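**Gremolard Lane flats – has anyone read the traffic report?**

**saltmarsh_sid** – 04/12/2022

The Wiseo application for the old Gremolard dairy site is back on the council website with a new traffic report. It says the junction with the Blackburn road will see 10 extra cars in the morning peak. Ten, from a block with two floors of parking under it. I'd like to know who stood there with the clipboard and whether it was half term.

**pegleg**

Read it last night. The count was done over 5 days in January, when the garden centre was shut. Draw your own conclusions.

**terrace_end**

I don't love the scheme but I think you're both reaching. The figure is for extra trips over what the dairy was allowed to generate, lorries included. It's on the second page. That's the normal way of doing it.

**saltmarsh_sid**

> over what the dairy was allowed to generate

The dairy hasn't sent out a lorry in years! So we're comparing a real block of flats with imaginary milk.
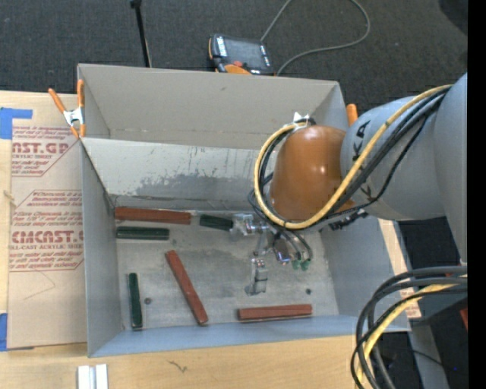 And the drainage section is no better. They want a tank under the car park and a pipe to the brook, and the whole thing rests on a soil test by Lirkura that isn't attached. I emailed to ask for it and got an automatic reply.

**pegleg**

The petition has 2,997 names now. Would be nice to get it over three thousand before it goes in.

**terrace_end**

Petitions don't do much. The planning officer has to look at the reasons, and 2,997 people signing one sentence is one reason. Better to write your own letter about the height or the drains.

**pegleg**

Last time round we had letters AND a petition and they knocked a storey off, so I'll carry on collecting, thanks.

**brookside_lurker**

Does anybody know what the 4,000 in the heading of the drainage bit refers to? Litres? It doesn't give a unit.

**saltmarsh_sid**

No idea. If it's litres it's a paddling pool. I've added it to my list for the case officer – still waiting on the first three answers.

**terrace_end**

Probably a drawing number. Ask before you put it in an objection, they'll pick up on that sort of thing.

**brookside_lurker**

Fair enough, will ring them tomorrow.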